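In defense of the boring job of dealing with the cables

24/04/2023

I want to make a case for something that has never once made anyone popular at a party, and that is getting down on the floor and sorting out your cables. I mean all the way down, on your knees, cheek nearly on the carpet, following a white cord with two fingers until you find out what on earth it belongs to.

I know how this sounds. My sister calls it my hobby, and she doesn't mean it kindly. But I've worked in shared offices for most of my grown-up life, little ones mostly, the kind where six people and a coffee maker live in one room, and I have come around to thinking that you can learn nearly everything about a workplace by looking under the tables. The tops of the tables are for visitors. We wipe the tops. Underneath is where we put all the stuff we decided not to decide about.

My own conversion happened at a place called Vundley, a small outfit that made scheduling software for dentists (don't ask, it was a living). We had one long room, gray carpet, and outlets in the floor, because somebody years ago had figured the desks would all stand in the middle. Then the desks moved. Desks always move! Somebody gets hired, somebody wants the window, somebody can't stand to hear somebody else eat. The outlets stayed exactly where they were, of course, and so every time a desk went three feet to the left, a new extension cord got added to make up the difference, and the old one got left behind with nothing on the end of it.

By the time I got there it was like a bird had been nesting under us. I asked Dean Horrocks, who had been there the longest, which of the cords were live. He said, "I wouldn't pull any of them." That was the whole policy. It had been the policy for years.

So one slow afternoon in September I pulled them. All of them, one at a time, shouting out before each one. It took me until dark. I found 23 cords that went nowhere at all, plugged into nothing on one end and sometimes nothing on both. I found a lamp that had been on, behind a cabinet, for I don't know how long. I found a charger for a phone that I'm pretty sure they stopped making when I was in school. And when I was done I could push my chair back without looking, and I can't tell you how good that felt. I went home and slept like a baby.

Now, the argument against me, and I've heard it plenty, is that it doesn't matter. Things work. The laptop gets its power whether the cord runs straight or runs in loops, so who cares? Dean cared so little that he once stepped over the same loop of white cord for a whole year (his own words) and said his foot just knew about it. I do get that. There's a kind of tidy person who lines up their pens and looks at you funny when you borrow one, and I don't want to be that person and I don't want to work next to one either.

But I'd say there's a difference between tidy for looks and tidy for feet. I couldn't care less what color the cord is or whether it matches the wall. What I mind is the loose part, the slack, the loop that lies out in the open where a shoe can get in it. A messy desktop mostly bothers its owner. A messy floor belongs to everyone who walks through, and they didn't get a vote.

And a worktable that real people use is going to have stuff on it, and I've got no quarrel with that. A laptop, a power adapter, a phone put down on the nearest flat thing, a cardboard box with dividers. Fine! Lovely! It's what comes off the edge and lands on the carpet that I want to talk about.
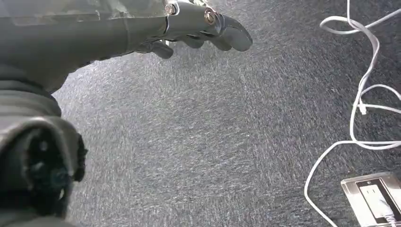
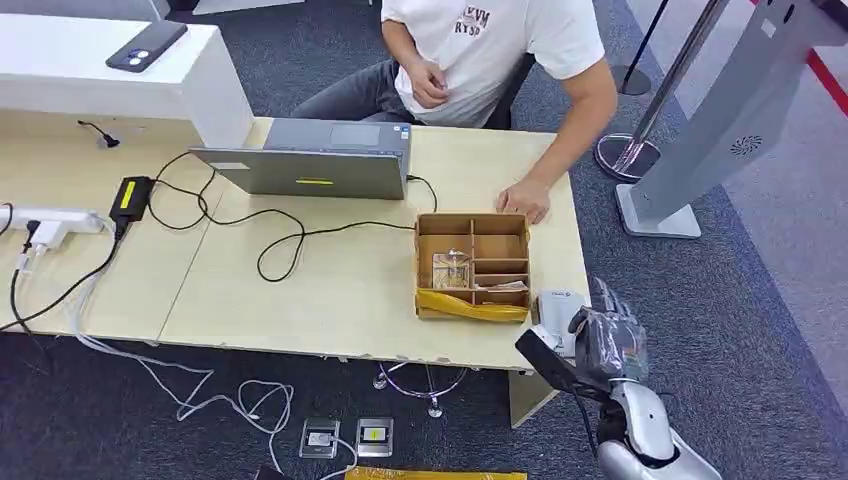

White cable lying loose on the carpet in both, and in the second one the table it's under, laptop and cardboard organizer on top.

I have a soft spot for that cardboard organizer, by the way. Somebody gave the small things a place to go, with compartments and everything, and I'd bet most of us own a box like that or have cut one up out of a shipping carton. We're good at boxes. People will spend a happy hour deciding which slot the little bags go in. And then the same people (me too, for years, I'm not above anybody) will let ten feet of cord drop down behind the table and never think of it again. I suppose the floor doesn't feel like storage. It feels like where things end up.

The power strip on the tabletop gets a nod from me as well. I used to be against that, I thought it looked like a garage, but I've changed my mind completely. If the strip is up where your hands are, you can see what's in it and you can pull out what you don't need. When it's on the floor, you plug in with your foot and your hopes. The trouble is only that the cords still have to come down from there somehow, and if they hang straight off the edge, then sooner or later a knee finds them, or the wheel of a chair. Run them along the table to a leg and bring them down the leg. It takes a couple of those hook-and-loop straps and maybe four minutes.

Floor outlets are their own subject and I could go on. I've met people who hate them - I had a boss who covered every one of hers with a rug, which I think must be the worst idea I've ever come across in an office. I like them fine. They mean the power can come up right under the table where it's wanted, without a cord crossing open floor from the wall. But you've got to park the table over them, and then you've got to use a short cord. That's it, that's my entire wisdom. Short cords! We buy long ones because long feels generous, like getting the bigger popcorn. Then we have eight feet of cord for a two-foot trip and the other six feet lie around in curls.

I did go a bit overboard once. After Vundley I spent a while at Quansah, a bigger place, and they let me loose with a budget, which was a mistake. I ordered 500 of those straps. There were 35 of us. I put labels on things that had no need of labels. I labeled the toaster. I had a color plan with orange for screens and green for laptops, and I printed it out and hung it by the door, and I'm fairly sure that not one single person ever read it, and they were right. Within a couple of months the colors were all mixed up, and the only thing that had lasted was the plain stuff: cords tied up off the floor, short ones where short would do, and each adapter marked with whose machine it went to.

I'd keep the marking, though. If you've got a bunch of black adapters that look the same, a dab of colored tape and a name will save you more grief than any gadget. Dean, who swore up and down he didn't need it, once carried the wrong adapter on a trip to see a customer and had to buy another one at the airport for a price he still won't tell me. He marks his now. He marks them very neatly.

There was a salesman who came by Quansah with something called a Dirkar, a sort of plastic spine with joints in it that you fed all your cords down. He wanted 300 dollars for enough to do one row of desks. It was a pretty thing. We tried the sample, and it took two of us to get a single new cord into it, so the next time someone needed a plug they just ran it outside the spine, and then somebody else did the same, and we had a very nice empty spine with a tangle next to it. I think of that whenever I read a list of clever desk products. If it's harder than dropping the cord on the floor, the cord's going on the floor. Straps aren't clever, but you can open one with a cup of coffee in your other hand.

I'm at Vultero now, in a smaller room again, and we've got a deal that I'm pretty happy with. Whoever moves a table does the cords for that table, the same day, before they sit down. No chart, no colors. If you find a cord with nothing on the end of it, you call out, you count to five, and you pull it and put it in the drawer by the sink. If nobody's come looking for it by the next month, it goes to whoever wants it, and what's left goes to the electronics recycling at the dump.

Do we always do it? No. Last week I came in and caught my own heel in my own charger, in front of the new hire, and said a word I don't usually say at work. I'd moved my table the night before, and I'd been in a hurry to get home.

So go look under yours. Bring a flashlight, and tell people before you pull anything, and for Pete's sake put on some old pants.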